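Obi Bench Kit, two-arm version
Sold by Firkine. Build notes and parts from my own setup.

I built the first Obi in January on a folding table in the shared workshop, and I've rebuilt it so many times since then that I figured it deserved a page of its own. This one covers the two-arm kit. If you're after the single arm, it uses the same base plate and the same cable set, so most of this will still help you.

What's in the box

Two arms in white and black, each with its own black mounting plate and a gripper already fitted. One length of aluminum rail for the front edge. Posts and a cross rail for the back corners, corner brackets, a bag of bolts with spares (I always lose a couple under the bench), two controller boards, and corrugated cable sleeve cut to length. The kit weighs 20 pounds packed, so it's a one-person carry, but a grumpy one.

Not in the box: walls, tabletop, power strip, and a computer. I know, I know. Everybody's bench is a different size and shipping panels costs a fortune, so I leave those to you. Any flat printed panel will do, and you can go as plain or as silly as you want.

Price is $700 for the full kit. The order code is 2738 if you're writing to me about it, and please put that in the subject line or I'll miss it!

Putting it together

Set aside 3 evenings. The first one goes to the rail and posts. Get the rail square to the back posts before you tighten anything, then bolt the plates down loosely, stand the arms up, and check that the grippers can both reach the middle of the table. Mine were too far apart the first time and I had to take the whole front off again.

The second evening is cables. Leave more slack at the elbow than looks right. I ran mine tight because it looked tidy, and the left arm kept stopping short (drove me nuts).

The last evening is the fun one: load the Prevell software, home both arms, and start handing them stuff to do. I like old shop scraps for this, a bit of lumber with holes in it, simple hand tools. Start with slow moves and keep your fingers out of there while they're running.

Add-ons

Pradell makes the replacement finger pads I use, and they go on with a small hex key. I also hang wire baskets on the walls and the back rail, and those are just from the kitchen aisle. Great for keeping tools off the tabletop when you want the floor clear.

Shipping

I ship on weekdays. The price on this page was last checked June 30, 2026. If a part shows up bent, send me a note and I'll mail another one.

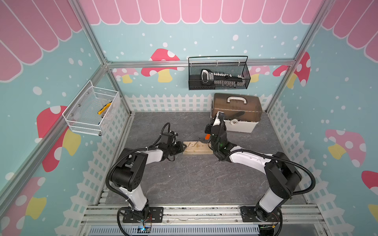
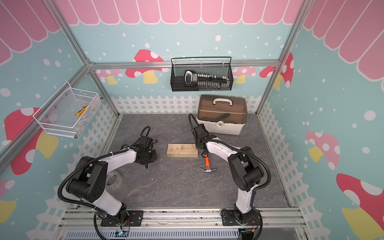 Both arms on the front rail, with a piece of wood on the tabletop and the toolbox parked in back.

Can I start with one arm and add the second later?

Sure, as long as you buy the long rail up front. The short rail that comes with the single-arm kit only has room for one plate, and swapping it means taking the posts off too. The second arm ships with its own plate, board and cable sleeve, and you'll need to run the homing step again for both arms once it's bolted on.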